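"I still hear the oven before I hear the alarm clock"

Friday, June 3, 2022

The bakery on the harbor road in Trurkport opens at 5 in the morning, but the baker starts long before that. She came to the town 22 years ago from Grongate, where her family had a small shop with one oven. We met after the morning rush, when the shelves were half empty and she could finally sit down. She asked me to leave her name out of the text. "People here know me by the bread," she said, "and this is enough."

Her first years were difficult. She rented the place from a fish merchant, and in the first winter the smell of the old storage room was stronger than the smell of the dough. She washed the walls with vinegar every Sunday. The customers were polite, but they bought one roll and did not come back for a week.

"I was making the bread of my mother, very dark and very sour," she told me. "In Trurkport they wanted something soft for the children. I was a little offended. Then I made the soft one also, and I learned that it is not so easy to make."

The soft one is called Kiretti, after the street where she lived as a girl. It is a small sweet loaf with milk and a little orange peel. On a Saturday in August, when the summer guests are in town, she sells 47 trays of it. The recipe has changed only once, when the mill at Xie stopped making the fine flour she liked and she had to look for another.

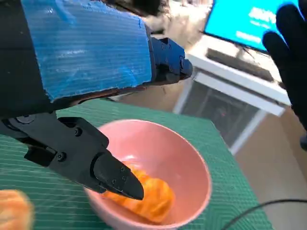
About shape and patience

I asked her what a young baker should learn first. She thought for some time and wiped the table with her sleeve, although it was already clean.

"To wait," she said. "They open the oven door to look. They touch the dough to see if it is ready. I did it too, and my father hit the table with a spoon – not me, only the table – and I stopped."

In her opinion, the dough gives enough signs to the person who looks well. She does not like timers and has only one, for the sugar.
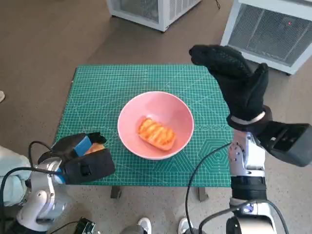 Her second subject is the surface of the bread, and on this she can speak for a long time. A customer chooses with the eyes, she believes, and a plain top looks tired already by noon. She likes lines that go diagonally, like the ridges across the golden-orange piece in the pink bowl, where the edges have taken a deeper color. For her own rolls she cuts with a thin blade, always toward herself, which she does not recommend to other people. "Straight lines make a bread look like a box," she said.

The electricity bill is less pleasant to discuss. The last one was 1449, and she keeps it pinned next to the door. She has raised her prices one time this year and would prefer not to do it again before the winter.

Would she go back to Grongate? She visits her sister there, and after four days she wants to come home. The old shop is now a place that repairs phones, but the chimney is still standing. She brought one brick from the oven with her, and it holds the back door open when the kitchen gets too warm.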